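**Kilteo** is a collection of linked short stories set in a fictional river town of the same name. It was first released in August by Amside, a small press that publishes short fiction and essays. The book contains 30 stories, most of them under ten pages long, and is told by several narrators whose accounts of the same events often disagree.

## Setting and structure

The town of Kilteo has a population of 1,785, a number given on the road sign in the opening story and repeated in several later ones. Its main employer is the Zellmont cannery, which closes partway through the book. The stories are not in order of time. The closing is mentioned as a past event in the second story but is not told in full until near the end.

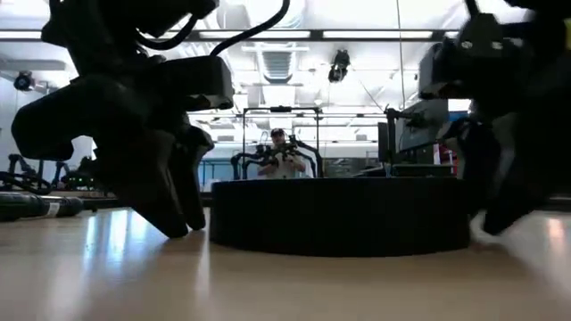

The book is divided into 2 parts. The first follows married couples and their children in the years before the closing. The second is made up mostly of monologues by people who have moved away, including a former bus driver and a pair of sisters who no longer speak. The longest story, "Manole," runs to 80 pages and is usually described as a novella. It takes its title from the family at its center, who own the town's only hotel.

## Style and themes

The prose is plain, with short paragraphs and little description of landscape. Dialogue is set without quotation marks in the first part and with them in the second. Recurring subjects include debt, remarriage and the care of aging parents. Readers have differed over the last story, in which a narrator admits to having made up an earlier one – it is never stated which.

## Publication

Four of the stories appeared in magazines before the book was put together, and "Manole" was cut for its first printing and restored for the paperback. The paperback also adds a reading group guide and a short afterword on the order of the stories.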